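Setting up your league table in Gorkia

Once your club has an account, the league table is the next thing to sort out, and it is well worth making a cup of something and doing it properly in one sitting. Everything else in Gorkia – the fixture list, the top scorers page, the little form guide – takes its numbers from here.

1. Open the Competitions tab and choose New league.
2. Type the name as your members know it. Hurkero Sunday Division will mean far more to them than the long official title.
3. Add your teams one by one, or paste the whole list with each team on its own line.
4. Set the points for a win, a draw and a defeat. The usual three, one and nothing are already filled in for you.
5. Choose how teams level on points are separated. Goal difference comes first unless you change it.
6. Press Save, then Publish when you are happy for everyone to see it.

Note: a league can hold up to 31 teams. If yours is bigger than that, split it into two divisions and link them under Promotion and relegation.

Do have a good look at the tie-break order before you publish. Some leagues put head-to-head results above goal difference, and players do notice! Drag the rules up or down until they match your own handbook, and press Save again.

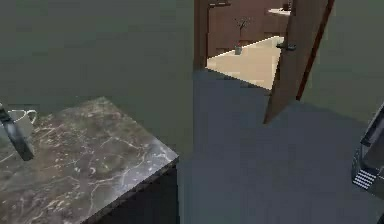 With the order settled, you can bring in goals from earlier seasons, so that your long-serving strikers keep their totals. Go to Players, then Past records, and enter each player's goals and appearances in the two boxes. Ovidiu Iordache at Tekusstead put in 698 appearances for his veterans' side this way over a couple of evenings, and their all-time scorers page is now a real pleasure to read.

7. Tick Include in career totals beside each season you have added.
8. Press Recalculate and leave the page open until the green bar has gone all the way across.

Caution: Recalculate replaces any totals you have typed in by hand. Download a copy first from Players, then Export.

Note: a single import file may hold up to 2000 rows. Longer files need dividing up, with the heading row repeated at the top of each part.

If a player has moved between clubs in the same league, please don't create them twice. Open their page, choose Transfer and pick the new club. Their goals stay with the team they were scored for, and their own total carries on as before.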